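The Basket by the Door
Garnet Gill
Nov 25, 2018

When I moved to Kemness I had two suitcases and one basket. The basket was from my aunt, and I did not want it. It took half a seat on the train and a lady asked me if there was a cat inside. I put it on the shelf near the door, and for one month it held only my keys.

Now I have more of them than I like to admit to my sister. I write this for people who live in small rooms, as I do, and who are tired of plastic boxes with lids that never close.

What a low basket does well

A deep basket is a place where things go to be forgotten. I learned this with scarves. Everything at the bottom stays at the bottom until spring, and then you buy another scarf. A low basket is different. You look down and you see all that you own of that kind: the tape, the scissors, the small balls the children threw behind the sofa, the button that belongs to some coat.

For this reason I always tell friends to begin with a shallow one, with sides that open a little to the outside. The hand goes in easily. You do not need to lift anything out in order to find another thing.

I also like to try a basket empty for one day before I fill it. Put it on a table with a plain cloth, where nothing competes with it, and walk past it a few times. The weave and the rim show themselves much better on white than on a crowded shelf. If you still like it in the evening, it can stay. My tan wicker one passed this test, and so did a very ugly blue one, so the test is not perfect.

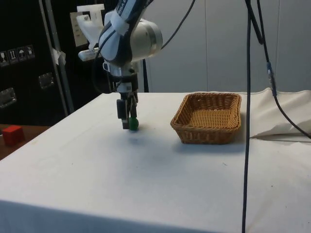 Where to buy, and what to pay

The best shop I know is Đỗ, on the hill street in Narnlow. It is narrow and the baskets hang from the ceiling, so tall customers must walk with care. The owner lets you turn everything over and look at the underside, and I think you should do it. The floor of a basket tells you more than the rim. If the weave is tight there and you cannot push a finger through, small things will not fall out. Press also on the corners. They may give a little, but they should come back.

I paid 16 dollars for my smallest one and 69 for the large one with handles. The large one was a mistake. It is beautiful and it stands in front of the heater, where it must be moved every morning from September on.

Oviseo has a wider choice, and it delivers, but the colors on the website are warmer than the colors at home. Their most expensive model costs 199 dollars. I held it in my hands for a long time and then I bought a lamp.

One kind of thing in each

My rule in the house is simple to say. Each basket has one kind of thing. The toys have theirs, the letters have theirs, and the gloves live beside the door. When something of another kind arrives, it must leave by the evening. My nephew, who is five, follows this rule better than the adults. He puts his balls back one by one and makes a sound for each. My brother puts his wallet in with the potatoes.

Do not label them. I tried it with pretty paper tags and a string, and after a week the tags were inside with everything else.

A little care

Wicker does not ask for much. I brush mine with an old dry paintbrush, first the floor and then along the rim, where the dust sits under the roll. If there is a stain I use a cloth with very little water and leave the basket by the window, not on the heater. When a piece of cane comes loose, cut it short before it catches on a sweater. I have lost one good sweater already.

My aunt's basket still stands near the door. The handle has gone and I never fixed it. The keys are in it, together with one glove that I should take out tonight.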